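Cómo organizar el desmontaje de equipos cuando una parte del trabajo la hace el brazo

En el taller de Climwood desmontamos ordenadores de sobremesa para recuperar piezas, y desde junio compartimos la mesa con un brazo robótico. Me han pedido tantas veces que cuente cómo nos apañamos que al final lo escribo con calma (y con un café al lado, que esto va para largo).

Lo primero es repartir las tareas antes de encender nada. Nosotros seguimos abriendo la caja, quitando el disipador y limpiando la pasta térmica; el brazo se acerca después al zócalo y a las ranuras de memoria. Esi Ametepe, que lleva media vida con el destornillador en la mano, prefiere retirar la memoria ella misma y dejar las ranuras libres, y yo os aconsejo empezar igual.

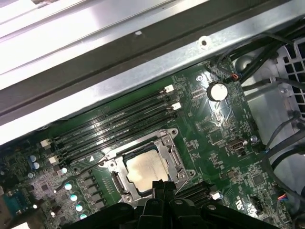 Después toca abrir el marco de retención del procesador y apartar los cables que puedan estorbar el paso de la pinza. Id sin prisa, por favor, ¡que los contactos del zócalo no perdonan! Si algo no os convence, parad el brazo y terminad a mano.

Anotad cada parada en la hoja del turno, con la hora y el modelo de placa. En nuestro primer lote, de 102 equipos, paramos 23 veces, y de aquellas notas salió casi todo lo que luego cambió Kiros Gashaw en el programa.

En cuanto a la gente, el puesto cambia bastante: menos muñeca dolorida y más rato mirando, que también cansa, así que rotad a media mañana. Y guardad una mesa sin brazo para enseñar a quien entra nuevo, porque conviene que aprenda primero con sus propias manos.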